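Kit de campanha Bonia - camisetas e coletes para equipes de rua

O kit Bonia atende comitês de candidatos a vereador e prefeito que precisam vestir a equipe de rua em prazo curto. Cada caixa traz 100 peças dobradas, em tamanhos do P ao GG. Pedido mínimo de 200 peças, entrega em sete dias úteis.

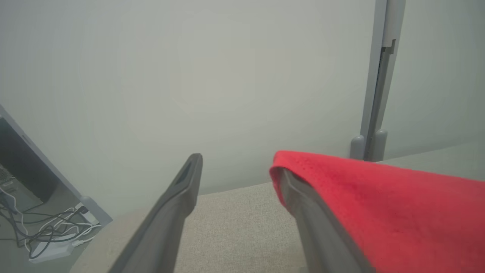

Tecido vermelho, fundo cinza-claro.

A estampa leva nome, número e CNPJ da campanha, e a arte é conferida antes da impressão. A nota fiscal sai em nome do comitê - peça o modelo a Kyu-ri Gil, no atendimento.

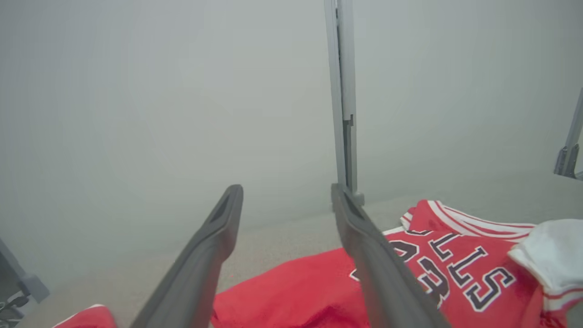

Partidos com cor definida podem enviar o código do tom junto com o pedido. Trabalhamos também com modelos esportivos, no estilo da camisa de basquete vermelha estendida sobre a mesa, para caminhadas e carreatas. Preço do lote de 200: R$ 3.791, frete à parte.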